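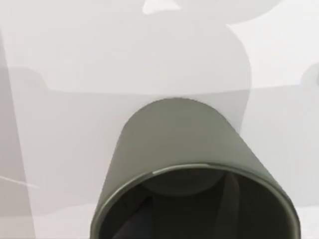

**Ticket:** listening exercise in unit 4 marks correct answers as wrong
**Opened by:** Yến Vũ, teacher, Cutlow evening classes
**Assigned to:** Fergal Noonan
**Status:** solved, one question still open

**Yến Vũ, March 12, 2024**

Good morning. I teach the lower intermediate group and we use the Gomville course on the school computers. In unit 4 there is a gap-fill exercise on reported speech. My students listen to a sentence and then type the missing words. When they type "didn't", the programme shows a red cross and gives the right answer as "didn't". So the two answers look the same to us, but one is wrong.

I tried it myself with the teacher account and I received the same red cross. If I type "did not", it is accepted. In unit 3 the short forms work well, also in the long dictation.

I use the browser which is installed on the classroom computers. I closed it and opened it again, and I also tried another computer in the same room. The result did not change.

**Fergal Noonan**

Thanks, Yến. Could you tell me which keyboard language is set on those machines? And does it happen with "couldn't" and "wasn't" too?

**Yến Vũ**

The keyboard is set to English (UK). I tested all the short forms in the exercise. "Couldn't" is wrong, "wasn't" is wrong, "she'd" is wrong. Answers without an apostrophe are marked correctly.

My colleague Nhàn Mai did the same exercise on her phone and there she got green ticks. I asked her to send me what she typed. Her apostrophe is curved and mine is straight. I do not know if this is important, but I write it here.

**Fergal Noonan**

It is important, that's very likely the cause. The answer list for unit 4 must have been pasted in with curved apostrophes only. I'm passing this to Afaf, who looks after the exercise files.

**Afaf Shboul**

Checked. Unit 4 has curved apostrophes in the whole answer key. Unit 3 accepts both. I have added the straight form to every answer in unit 4, and also in the revision test, where there were 2 more answers with the same fault. Please reload the page before you try again, otherwise the old key can stay in the browser.

**Yến Vũ**

I reloaded and repeated the exercise. "Didn't", "couldn't", "wasn't" and "she'd" are all green now. The revision test is also correct. Thank you for the quick help.

I have still one question. Tùng Châu and other students finished unit 4 before the correction and their marks are too low. Is it possible to calculate these marks again, or must they repeat the exercise? They would prefer not to repeat it.

**Afaf Shboul**

The typed answers are saved, so I can run the marking again for your group. I will do it after the backup and write in this ticket when it is finished. Please don't reset the unit for anyone before that.

**Yến Vũ**

Understood, I will not reset anything.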